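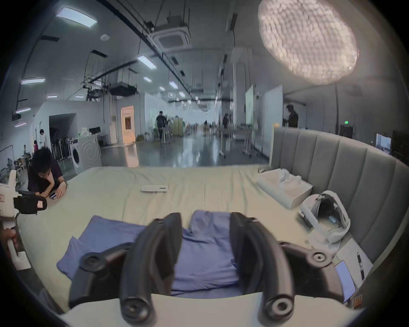 How often should I change a fitted sheet, and what's the easiest way to get it on smoothly?

Once a week suits most people, and the smoothest result comes from doing the two corners at the headboard first, then pulling towards the foot.

I love a freshly made bed. It's the one bit of housework I'd do twice if you let me! What follows is the method I've used since we moved up to a big mattress and all my old habits stopped working.

What you'll need

A clean fitted sheet in the right depth
Pillowcases
A tray or shoebox for the odds and ends
A soft brush or the upholstery head of your vacuum
A lint roller, if you have pets

Step 1: Clear the bed

If your bed is anything like ours, it's also the place where parcels get opened, clothes get dropped and phones get forgotten. Headsets, watches, chargers, a shirt from yesterday, all of it has to come off. Put the small stuff in the tray and carry the tray right out of the room. (I once stripped a bed with the remote still on it and went looking for it in the washing machine, so now I shake every sheet before it leaves the bedroom.)

Anyone sitting on the edge scrolling has to move as well. Good luck.

Step 2: Do the headboard while the sheet is off

A channelled headboard looks gorgeous, and dust just adores those grooves. Start at the top of each channel and brush straight down, then go over the lot with the vacuum on low. If the sides curve around, pull the mattress a hand's width away so you can get into the join. Colour matters less than you'd think here: grey hides dust beautifully, right up until the sun hits it.

Step 3: Find the long side

Fitted sheets for big beds are often nearly square, and this is where tempers fray. Look for the care tag. On my Furkwood set it goes at the bottom left corner, but brands differ, so check yours once and put a tiny stitch of coloured thread on that corner. Best two minutes you'll ever spend!

Step 4: Head corners, then foot corners

Tuck one head corner well under, walk around and do the other. Lift the mattress a little at the foot and hook the third corner on, then the fourth. If the last one won't reach, slide the first corner up slightly and try again before you start hauling on the elastic.

Step 5: Smooth from the middle

Lay both forearms flat in the centre and sweep out to the sides. Soft creases are fine. Pale sheets show them more, especially cotton straight from the line, and a light mist of water with another sweep will settle most of them.

Step 6: Bring things back

Only what belongs! Pillows first, then the throw if you use one. Empty the tray onto a shelf or into a drawer, and hang up the shirt or send it to the wash.

Imelda Magbanua
Updated Jul 14, 2023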